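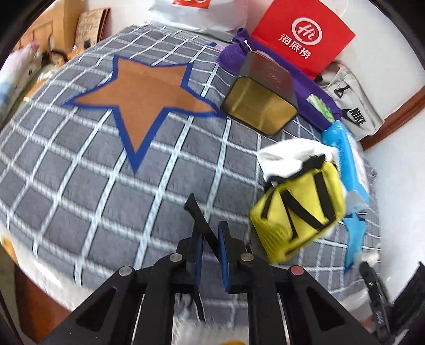 Photo: Bradley Sowerby

Lists > Furnival Sewing and Mending > Archive > Message 1297

Subject: Re: drawstring bags for small things

Hello everyone,

Thank you for all the kind replies to my first note. I have been slow to answer, partly from work and partly from having half the closet out on the bed (the picture is mine, and yes, that is the gray checkered blanket with the big brown star on it that several of you asked after last February!).

On Nov 19, 2021, Plosard wrote:
> I like the idea of a bag for every little thing, but don't you
> lose track of what went where? I made 8 of them for a trip
> once and opened every one looking for my thimble. Also, what
> do you do with a tin? Mine always poke holes in the cloth.

Plosard, I do lose track, all the time, and I have come around to using fewer bags in colors I can't mix up. The purple one with the drawstring top takes anything long or soft, and if something striped sticks out of the opening I leave it that way, as it saves me untying the thing to find out what is inside. The little yellow pouch with the black straps is for whatever I want first.

As for tins, I keep the square one with the dark lid out of the bags altogether. Corners are murder on thin cotton. If you must bag yours, wrap it in an old napkin first, or cut the bag 11 inches wide and line the bottom with a scrap of something heavier - I used the leg of some worn-out jeans and it has held up very nicely.

I also keep paper shopping bags for the bulky things. The red Haidilao one (海底捞, with the round "Hi" on the front) is such a cheerful color that I can't bring myself to put it out with the recycling, and my sister teases me about it every time she visits.

Would anybody like the pattern? It is one sheet, handwritten, and the cord length is wrong on the first line, so please go by the note in the margin. I can copy it out and mail it to whoever writes to me off the list - just tell me whether you want the small size or the large.

Warmly,
Bradley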